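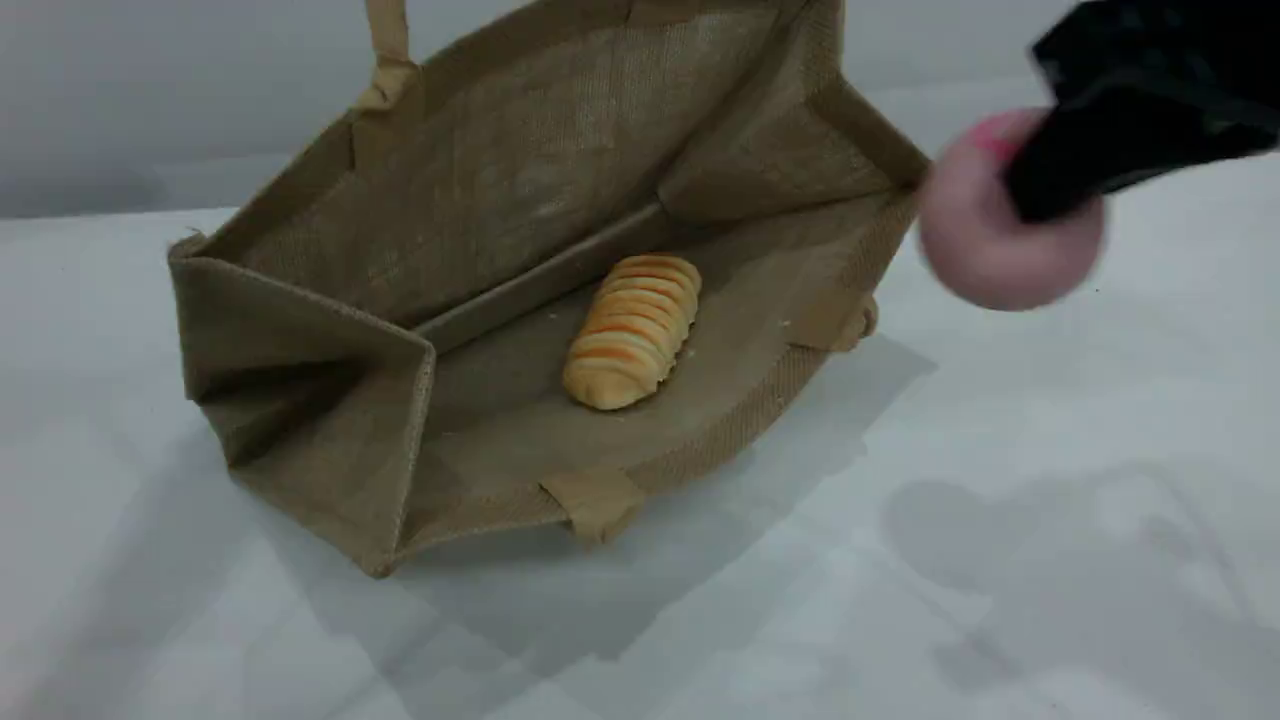
Daranee Yensuk asked whether a robot knows that a bag is soft. It does not know this the way you do. A robot at the Tralport open day on 19th February works from camera pictures and from the many times a person has guided it through the same task.

Packing a bag is difficult for a machine. A box keeps its shape, but a woven bag can tip, sag or fold. The robot must find the opening before it places anything inside. A bread roll needs a gentle grip, and the gripper must move clear of the rim afterward.

Visitors may watch from behind the yellow line. Each demonstration lasts 4 minutes, and questions are welcome at the end.

A bag may also be folded flat, with its handle lying across the top. The front and back then rest against each other, and the robot has to tell one layer of cloth from the next.
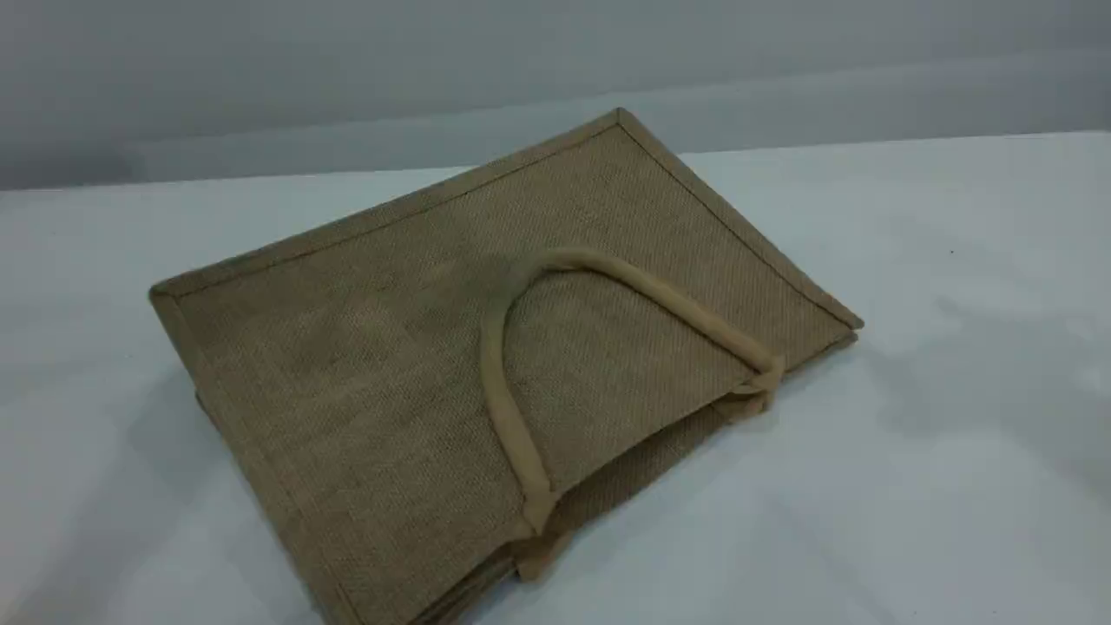 Try It at Home

Place a cloth bag on a table. Using one hand and only two fingers, try to open it and put a roll inside.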